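# Cable handling by robots

**Cable handling** is the chore of picking up, routing and plugging in cords by machine, and it remains one of the harder jobs in home and shop automation - a cord never lies the same way twice. 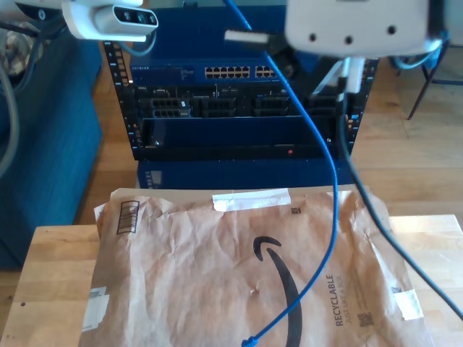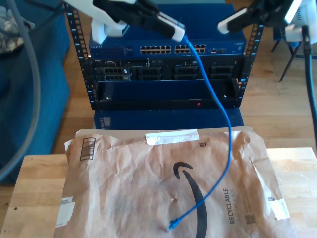

Network cable work at a small equipment rack.

Ffion Maddocks of Grillbridge, who has written fondly and at length on the subject, puts a patient person's time at up to 30 seconds a plug. Machines do well with stiff parts in known places, but a soft cord is still a good deal to ask of them.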